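How does a robot learn to pick things up?

You learned to pick things up when you were a baby. You grabbed at spoons, blocks and probably somebody's hair, and you got better each time. A robot has to learn as well, and one way to teach it is to give it a very large number of examples.

At the Pluvcombe workshop, a robot with two arms is learning to handle trays on a long yellow table. The project is called Gristura. The trays are black and shaped a bit like shoes, and they are a good test for a robot hand. They have curved ends, raised rims and low sides, so there are many ways to hold one and quite a few of them are bad.
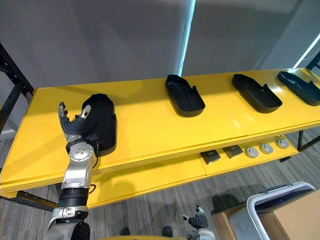
The robot's fingers wrap around one tray. The other three are spaced out along the table.

What is an example?

An example is a recording of one job, from start to finish. For a tray, the job might be: reach out, take hold, lift, put it down. While the job is being done, the computer saves two kinds of information.

The first kind is what the robot sees. Its camera looks down over the table, a little like your own eyes do when you are drawing.

The second kind is how the robot moves. Every joint in the arm and every finger has a position, and the computer writes these down as numbers, many times a second.

Put together, they tell the computer: when things looked like this, the arm moved like that.

Who moves the arm?

To begin with, a person does. The person wears special gloves, and when they bend a finger, the robot bends a finger too. This is called teleoperation, which means working something from a distance. It is slow at first. New operators at Pluvcombe practise for 9 days before any of their recordings are kept.

Why so many?

Imagine you had only ever seen one dog, and it was small and white. You might not know that a big brown one was a dog as well. A learning system has the same trouble. If it only sees a tray in one spot, it may be lost when the tray is moved a little to the left.

So the job is done again and again with small changes. A tray can be turned, tipped up or moved along the table. The team recorded 300 examples in the first part of the project and wants 600 by November. 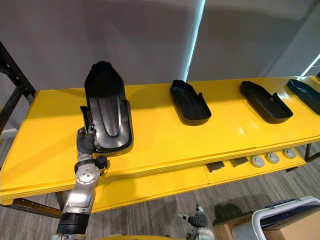

A tray held up off the table, with a shiny metal insert inside it.

A tray with something in it is a different job from an empty one. The extra part adds weight, and if the tray is tipped too far, the part could slide. The robot needs examples of both.

What happens to the mistakes?

Sometimes a tray is dropped, or the fingers close on nothing. Those recordings are marked with a label so the computer doesn't copy them by accident. Some are kept, because it is useful for the system to know what going wrong looks like.

Then what?

The examples go into a computer program called Koletden, which looks for patterns in them. This is the part called training. Afterwards the robot tries the job without a person moving its arm. It gets 21 tries, and the team writes down how each one went. If it keeps missing in the same place — the far end of the table, say — they go back and record more examples there.

Try it yourself

Put a shoe on a table and pick it up in as many different ways as you can. Ask a friend to write down where your thumb went each time. Now close your eyes, let your friend turn the shoe around, and try again.

Words to know

Joint: a place where an arm or finger bends or turns.
Operator: the person who works the robot.
Training: the stage when a computer looks for patterns in examples.

Page last checked: 02/07/2020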